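I've been promising to write up my steel-and-plastic cleaning notes since June, when Nandini Joseph asked me how I keep the bench at our Ulasbridge workshop from looking like the bottom of a toolbox. So, in no sensible order, this is what I do!

## Brushed metal

Wipe *with* the grain. I know everybody says it, but I went round and round in circles for years (literally) and wondered why I had cloudy patches every time the lamp was on. A drop of washing-up liquid in warm water, a cloth you've wrung out properly, long straight strokes, then a second cloth for drying. Do the drying straight away if your water is as hard as ours.

Curved bits are a different story. Anything bowl-shaped throws the light back at you so fiercely that you can't tell a smudge from a reflection.
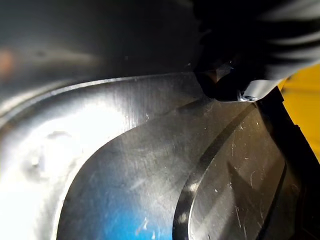 So I switch the overhead light off and go by the window, or I just shut my eyes and run a clean fingertip over it. You can feel a dried-on splash far more easily than you can see it. For stubborn ones I make a paste of bicarb and water, leave it 10 minutes and rinse. No scourers, please. I did one basin with a green scourer in a temper and I still have to look at it.

## Coloured worktops

I do love a bright top. Small black parts show up a treat on it, and I've lost far fewer screws since I gave up working on a dark bench. The downside is that black rubber leaves scuffs. My order of attack:

- dry microfibre first, as half of them just rub off
- a pencil rubber (the white sort, the pink ones smear)
- a dab of white spirit on a rag, tried in a corner beforehand

If it has a bit of a gloss to it, keep cream cleaners well away. They take the shine off in patches and there's no getting it back.

## Shoe-shaped holders and other awkward trays

Give them a row of their own along the back of the table, with a gap between each one, and leave the front clear for whatever you're doing. I used to shove mine up in a heap and then spend 5 minutes untangling them, muttering. 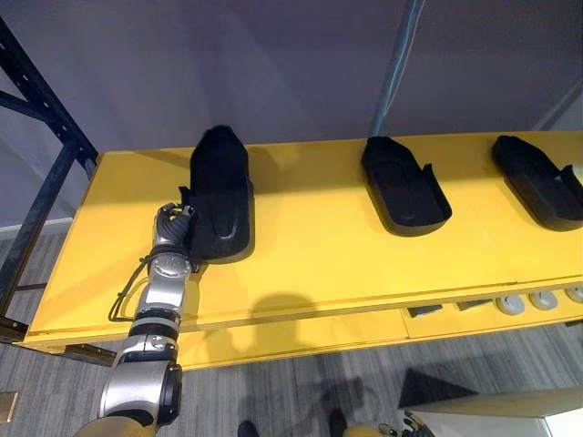 *Black holders along the back of the yellow table, one upright and two lying flatter.*

For the dust that gathers inside the rims, an old paintbrush beats any cloth. Tip the tray, brush towards the heel end and tap it over the bin. Matte black shows every fingerprint, so a barely damp cloth to finish, and hold it by the edge while you do! I gave up on spray polish for these (it made them slippery and smelt of fake lemons for a week).

Next time: drawer runners, and my ongoing war with the Drokus vice.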